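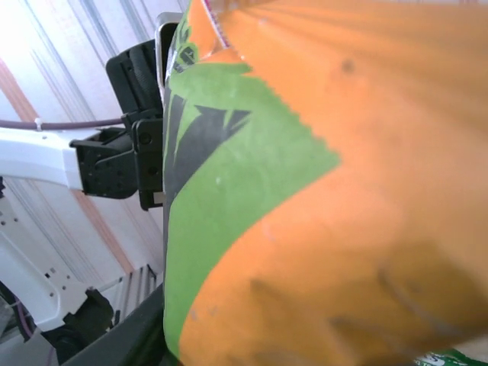 Curncombe Village Association
Minutes of the August general meeting, held Friday in the lower hall

Called to order at 7:10 p.m., the key to the upper hall being in Drellton.

Minutes of the last meeting
Approved with one correction. The word "shouting" in item 4 was changed to "discussion." Two members asked to have it recorded that they preferred the original.

Snacks
The new rule that whoever brings chips also takes home the leftovers was read aloud. Leftovers have dropped sharply. So have chips.

Footbridge
The county has replied to our letter of last spring. The reply says our letter has been received. A second letter will be sent asking what happens next. The loose plank at the Prungate end has been marked with a cone. A member reported that the cone is now also loose.

Money
Balance in the checking account is $996. Of this, $488 is already promised to the roofer, who has been promised it since the winter and is starting to sound tired on the phone. Motion to pay the roofer. Carried. Motion to wait until the roofer has finished the roof. Also carried. The chair ruled that the second motion wins. Check to be written and kept in the drawer.

Bus shelter
Paint color was discussed for 30 minutes. The choices remain dark green and a slightly different dark green. A sample of each was passed along the rows and came back in the wrong lids. Motion to let the painter pick failed on a tie. The matter was put off to next month, when both cans will be labeled.

Yard sale with Drellton
Drellton would like to hold the joint sale in Drellton again. It was pointed out that the agreement was to take turns. Drellton's position is that last year's sale was rained out and so it was not a turn. After some discussion it was agreed to offer them the morning here and the afternoon there, with the tables going over in the Cheng Hardware truck, if Cheng Hardware can be talked into it. Table fee stays the same. Sellers are again asked not to leave unsold exercise bikes behind the hall. There are three back there now and they do not get used.

Newsletter
Only 16 households picked up the last issue, and the rest are holding up the short leg of the coffee table. Suggestions were invited for making it more interesting. Suggestions received: a crossword, a recipe, fewer pages. The editor was asked to try fewer pages first.

Noise
Complaint about the rooster on the Prungate road. The owner was present and said the rooster is old. The complainant said so was he. Both were thanked.

New business
Request to buy a second coffee pot, decaf. Seconded. Objection from the back that the first pot tastes like decaf already. Approved up to the price of a cheap one.

Request that meetings end by 9:00. Discussed until 9:05. Tabled.

To do before next meeting
Second letter to the county.
Label the paint.
Call Drellton about the sale and the key.
New cone.

Adjourned at 9:20 p.m. Next meeting in the upper hall, key permitting.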